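Forums > Home & Laundry > Fabric Care > Line drying vs. dryer for heavy cotton

Reading time: 2 min

We use cookies to remember your login and forum settings. Accept | Manage

plumtree84
Hello everyone! I moved to a little rental on Skolis Lane in March and there's no dryer hookup, so all my heavy white cotton goes on the line now. It comes in stiff as a cracker and I do miss the softness — is there any trick to it, or do I just get used to scratchy towels?

cluno_porch
Welcome! I've line dried for years and my best advice is to use less soap than you think you need (I cut mine by half and never looked back) and give everything a really good snap before you pin it up. Half a cup of white vinegar in the rinse helps too, and no, you won't smell like a salad.

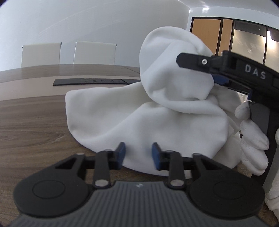

White cloth on the table.

I fold right away while I've still got the energy, otherwise the pile sits there until supper and I end up digging through it for a washcloth.

oldmill_35
I have to disagree on the vinegar, friend. My repairman blamed it for a worn door seal, and that was 54 dollars I'd have liked to keep. Plain water and a breezy day do the job just fine where I live.

cluno_porch
Well, mine's had vinegar every week and the seal is still good, but I won't argue with your repair bill! Maybe it depends on the machine.

plumtree84
Thank you both so much. I'll try less soap first and leave the vinegar in the pantry for now — there's a load going in after lunch.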